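**Toltby site rebuild — talk notes, 2 slots, leave time for questions at the end**

*Slide 1. Starting point*

- Old Toltby site: 3687 URLs, fixed-width layout, no redirects kept from the previous move.
- Product pages were built by hand. Templates existed but had drifted apart.
- Client asked for a new brand at the same time. Say that these ran as separate tracks with one shared style sheet.

*Slide 2. Content audit*

- Crawl first, then merge with server logs. Gendix handled the crawl, Liltitz the log export.
- Pages with no visits in the period and no inbound links were dropped. That left 1320.
- Mention the duplicate category pages — trailing slash and no trailing slash both indexed.
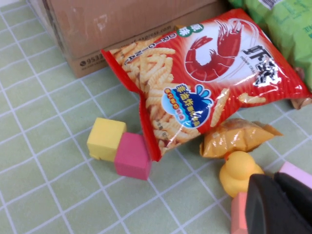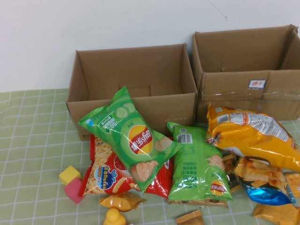

*Slide 3. Layout and breakpoints*

- Single column by default, grid added at wider widths. No separate mobile templates.
- Image sizes set in the template, so text doesn't jump during load.
- Show the header before and after. Don't read out the CSS.

*Slide 4. Redirects*

- One map file, kept in version control, tested on every build.
- Old URLs go straight to the final address. No chains.
- Gagnon's host limits rules to 100 per config file, hence the lookup script. Skip the code if short on time.

*Slide 5. Launch*

- DNS switched in March, early morning. Old server left running read-only.
- Open item: search on the site still ignores plurals.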